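チケット 2518 ラベルプリンタ、2段目以降の印字ずれ/受注CSVの文字化け
状態:対応中 → 保留 → 対応中 → 完了
優先度:高
起票:Iqra Bangash
担当:Zane Vasiliauskas
拠点:Zisstead 出荷室
起票日:2020年6月21日

■ 起票内容(Iqra)

朝イチから出荷ラベルがずれる。1枚目は正常、2枚目から下に少しずつ落ちていって、10枚くらい刷るとバーコードが台紙の切れ目にかかる。読めない。集荷の人に突き返された。
あと、これと関係あるか不明だけど、Gistix から落とした受注CSVを開くと住所欄が全部化ける。商品名は化けない。昨日までは両方問題なし。
今日中に出さないといけない分が484件。急ぎでお願いします。

環境
・プリンタ:出荷室の奥のほう、USB接続
・PC:Windows 10、出荷用の共有アカウント
・ラベル:いつものロール。先週から新しい箱
・送り状ソフト:Birkett、バージョンは右下の表示が小さくて読めず、あとで書きます

試したこと
・電源の入れ直し → 変わらず
・ロール入れ直し → 変わらず
・ケーブル差し替え → 変わらず
・PC再起動 → 更新が始まって待たされた。変わらず

■ 追記 Zane

見ます。まず切り分け。PC抜きでプリンタ単体のテスト印字できますか。電源切って、送りボタン押しっぱなしのまま電源入れる、ランプが点滅したら離す。5枚くらい続けて。
それでずれるなら本体かロール、ずれないならPC側の設定。
CSVは別件の気がするけど、いったん同じチケットで。分けると追えなくなるので。

■ 追記 Iqra

単体テストやりました。ずれない。5枚ともきれい。
ということはPC側?

■ 追記 Zane

たぶんPC側。用紙サイズ確認お願いします。
コントロールパネル → デバイスとプリンター → 右クリック → 印刷設定 → 用紙。
「プリンターのプロパティ」のほうじゃなくて「印刷設定」のほう。名前が似てて毎回間違えるやつ。
あとBirkett側にも用紙サイズの設定が別にあります。ファイル → ページ設定。両方の数字を書いてください。

■ 追記 Iqra

印刷設定:100 × 150
Birkett:100 × 152
これって前から違ってた?わからない。誰も触ってないと思う。
ロールの箱には 100 × 150 と書いてあります。

■ 追記 Zane

それです。2mmずつ余計に送るから枚数ぶん積もっていく。10枚で20mm、計算も合う。
Birkett側を150に直して、保存して、ソフトを一度閉じる。閉じないと反映されないです。直したら10枚続けて刷って、最後の1枚を見てください。

■ 追記 Iqra

直した。10枚刷った。
まだずれる。ただ前ほどじゃない。10枚目で3〜4mmくらい。バーコードはぎりぎり読める。
とりあえずこれで出荷進めていいですか。集荷が来てしまう。

■ 追記 Zane

読めるなら進めてOK。ただし40枚ごとに一度止めて、送りボタン1回で頭出しし直すこと。そうすればずれがリセットされるはず。
残りのずれはセンサーの種類の設定かも。ギャップ検出じゃなくて「連続紙」になってると、切れ目を見ないで長さだけで送ります。夕方リモートで入って見ます。

■ 追記 Alfie Haworth

横からすみません。CSVのほう、うちの拠点でも今朝から同じ症状です。住所だけ化ける。メモ帳で開くと正常、Excelで開くと化ける。
Gistix の管理画面に「出力形式を変更しました」みたいなお知らせが小さく出てました。UTF-8 になったらしい。BOMなし。

■ 追記 Zane

Alfieさん助かります。じゃあ文字コードで確定。
でも商品名が化けないのが変。商品名は英数字だけ?

■ 追記 Alfie

うちは全部英数の品番です。漢字入ってるのは住所と氏名だけ。氏名もよく見たら化けてた。

■ 追記 Iqra

うちもそう。商品名は品番でした。氏名も化けてた。見てなかった、すみません。

■ 対処メモ(Zane)CSV文字化け、暫定

ダブルクリックで開かない。下の手順で。
1. Excelを先に空で開く
2. データ → テキストまたはCSVから
3. ファイルを選ぶ
4. プレビュー上の「元のファイル」を「65001: Unicode (UTF-8)」に
5. 「読み込み」ではなく「データの変換」を押す
6. 郵便番号と電話番号の列を「テキスト」に変更。これやらないと頭の0が消えます
7. 閉じて読み込む

注意。化けた状態のまま上書き保存したファイルは戻りません。Gistixから落とし直し。
Birkettに直接取り込む人は、取込設定の文字コードを Shift_JIS から UTF-8 に。拠点ごとに設定が必要。

■ 追記 Iqra

手順6を飛ばしてしまって、電話番号の0が全部消えた。やり直し中。
手順の6は太字にしてほしいです。

■ 追記 Zane

このシステム太字が出ない。代わりにここで言います。6を飛ばさないこと。

夕方、リモートで接続。センサー設定はやはり「連続紙」になっていました。ドライバの更新が昨夜入っていて、そのとき初期値に戻ったぽい。更新履歴に残ってます。Birkettの152のほうは謎。4月に別サイズのラベルを試したときの名残かもしれない、これは推測。
「ギャップ(切れ目あり)」に戻して、キャリブレーションを実行。ラベルを3枚ほど空送りして止まります。途中でカバーを開けないでください。開けると失敗扱いになって最初から。

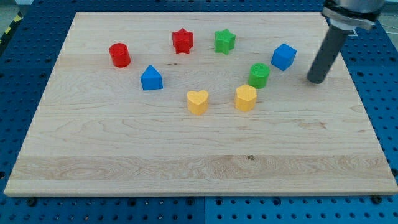 連続紙のままでも1枚目は必ず合うので、テスト印刷1枚で「直った」と判断しがち。確認は必ず10枚以上で。これは今後の共通ルールにしたい。

Shoaib Sandhu:10枚だと足りないと思います。うちで前に出たときは、10枚は平気で、30枚を過ぎてから目に見えてずれました。確認は40枚にしませんか。ラベル代はかかるけど、突き返されるよりまし。

■ 追記 Zane

40枚了解。ただ毎回白ラベルを捨てるのはもったいないので、本番の40枚を刷って最初と最後を重ねて比べる、でどうでしょう。合っていればそのまま使える。

■ 追記 Shoaib

それでいいです。重ねるときは角じゃなくてバーコードの上端で合わせてください。台紙の角は手で切ると斜めになるので、あてにならない。

■ 追記 Iqra

40枚やりました。1枚目と40枚目、バーコードの上端ぴったり。
484件のうち、集荷に間に合わなかった分が少しあります。明日の便に回しました。お客様への連絡はこちらでやります。
ところで、印刷が前より薄い気がする。気のせい?

■ 追記 Zane

気のせいじゃないです。ドライバ初期化で濃度も戻ってます。既定が8、うちは前に12で使ってた。印刷設定 → 詳細 → 濃度。12にして、速度は1段下げる。上げすぎるとヘッドが早くだめになるので、12より上にはしないで。

■ 追記 Lionel Heywood

質問。Zandmont 側の倉庫のプリンタも同じ機種だが、そちらは手を入れたほうがいいのか。今のところ症状の報告なし。

■ 追記 Zane

Zandmont はまだドライバ更新が当たってないだけかも。次に再起動したとき来る可能性あり。先に設定を書き出しておいてください。
印刷設定 → ツール → 設定のエクスポート。ファイル名に拠点名を入れて共有フォルダへ。化けたらインポートで一発で戻せます(化けたら、じゃなくて初期化されたら、です)。
ドライバの自動更新を止める件は別チケットにします。PC全体の設定になるので、ここでは触らない。

■ 追記 Lionel

書き出した。共有フォルダに入れた。
再起動したら案の定更新が来て、連続紙に戻った。インポートで復旧。40枚確認、ずれなし。

■ 追記 Alfie

CSVの続き。Gistix のサポートから返事きました。管理画面 → 出力設定 → 「Excel用に出力(BOM付き)」にチェックを入れれば、ダブルクリックでも化けないとのこと。試したら化けませんでした。
ただし頭の0はやっぱり消えます。それはExcelの仕様なので無理だそうです。なので郵便番号と電話を使う人は引き続きZaneさんの手順で。

■ 追記 Zane

BOM付きにした場合、Birkettの取込でいちばん左の列名の前にゴミが付いて「受注番号が見つかりません」と出ることがあります。出た人は取込設定の「先頭のBOMを無視」にチェック。古いバージョンにはこの項目がないです。Iqraさん、バージョンわかりました?

■ 追記 Iqra

忘れてた。ヘルプから見ました。5.2 です。「先頭のBOMを無視」はありました。チェック入れて取り込み、エラーなし。

■ 完了メモ(Zane)

原因
・ラベルのずれ:Birkettの用紙長152mm(正しくは150mm)と、ドライバ更新でセンサーが「連続紙」に戻った件の重なり。片方だけ直しても残る
・印字が薄い:同じ更新で濃度が既定に戻った
・CSV:Gistixの出力が UTF-8 BOMなしに変更

対応済み
・用紙長、センサー、濃度、速度(Zisstead)
・設定の書き出しと復旧(Zandmont)
・CSVの読み込み手順、BOM付き出力、取込設定

残り
・ドライバ自動更新の停止 → 別チケット
・Zisstead の設定書き出しがまだ。Iqraさんお願いします
・Alfieさんの拠点の用紙長、念のため確認を

■ 追記 Alfie

150でした。問題なし。

■ 追記 Iqra

書き出して共有に入れました。ファイル名、拠点名のつづりのsが1個足りないまま保存してしまった。あとで直しまs

■ 追記 Zane

こちらで直しておきました。クローズします。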